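Werkstattbuch Textilpflege, Projekt Osero
Eintrag vom 15. Februar 2021
Bearbeitung: Ona Lapiņa; Gegenzeichnung: Nithin Murthy

Gegenstand des Eintrags ist das Legen von Handtüchern nach Faltvorschrift 4. Die im Januar geänderte Fassung sieht vor, das Tuch zuerst der Länge nach auszurichten und erst danach die Kanten aufeinanderzulegen. Für die Ablage gilt weiterhin die Regel, dass sie neben dem Tuch und nicht dahinter steht.
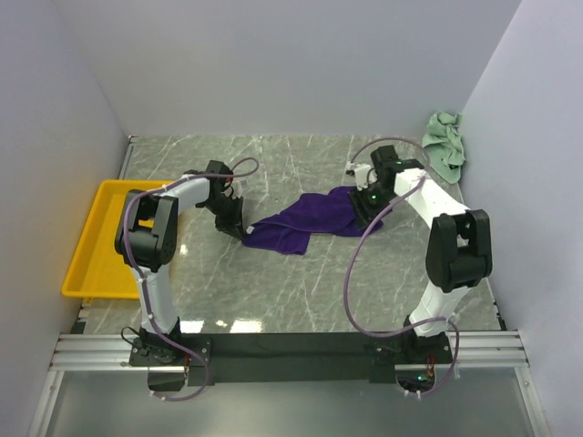 Foto: N. Murthy / Werkstatt Grustcombe

Das violette Handtuch liegt quer auf der dunkelgrauen, weiß geäderten Platte, noch zerknüllt und am linken Ende gerafft. Die gelbe Kunststoffschale befindet sich links. Vor dem ersten Falten ist das geraffte Ende von Hand auszustreichen - die Vorschrift lässt diesen Punkt bisher offen und wird entsprechend ergänzt.

Zur Unterlage: Die Oberfläche glänzt und spiegelt im vorderen Bereich. Die Lage der Kanten ist daher von der Seite zu prüfen. Reinigung nur mit feuchtem Tuch, ohne Politur.

Das Handtuch wird unter der Nummer 1052 im Bestand geführt. Frau Lapiņa legt bis zum nächsten Eintrag 2 Vergleichstücher aus der Lieferung Thampi bereit, ungewaschen. Offen: Zuordnung der Schale zu Regal 6, Rückfrage bei Jitik wegen der Etiketten.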